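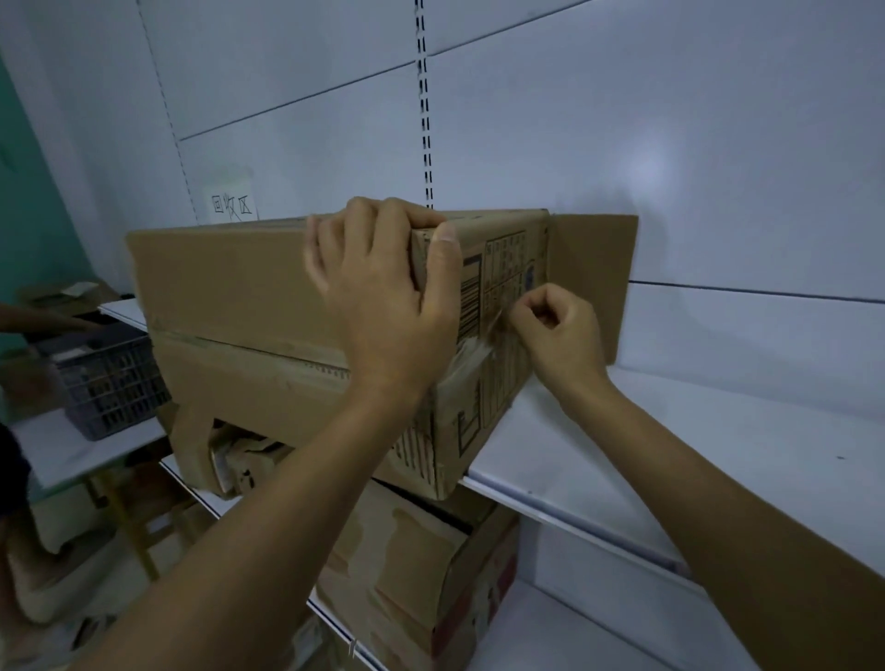
Tape coming off a carton, barcode on the end face.

Travel Writing, Unit 4: Childhood Trips
Handout for the February workshop
Instructor: Yesenia Cuadros

Everyone in this room has a family vacation in them. Most of these have the same plot: a car, a parent who refused to stop for directions, a sandwich of historic warmth. Your job this month is to write yours so that a person who wasn't in the back seat will keep reading.

1. Memory is a bad map

Sem Dewulf's essay "Nine Hours to Kolaretti" (in your packet) claims the drive was 1,312 kilometers. His mother, reading a draft, put it at 474. He kept both figures, and the argument over them became the best page in the piece. Note where he places it — before the lake, when we still believe him.

If you don't know something, say so once and move along. Four paragraphs on the unreliability of memory is a toll road.

2. The small purchase

Ask what your family bought on the way. Jairo Correa gets two pages out of a phone card that ran out while his father was on hold. Nobody learns a lesson. The father hangs up and they go look for parking.

3. The child's view, the adult's sentence

Keep what you knew at the age you knew it. At six you didn't think the town of Benavides was "faded." You thought it had a good slide. The adult may choose the words, but please leave the slide in.

Compare Dewulf, paragraph 3, with Aníbal Bermúdez, paragraph 9. Bermúdez cheats. Be ready to say where, and whether you mind.

4. Words on probation

Nestled. Bustling. Hidden gem. "Little did we know." You get one of these per semester, and I will remember which.

For next session

Write 474 words on one stretch of one trip. It may not include the arrival. Bring two paper copies, and read Eusebio Paucar's "The Ferry at Skodumach" up to the seasickness, or past it if you've eaten early.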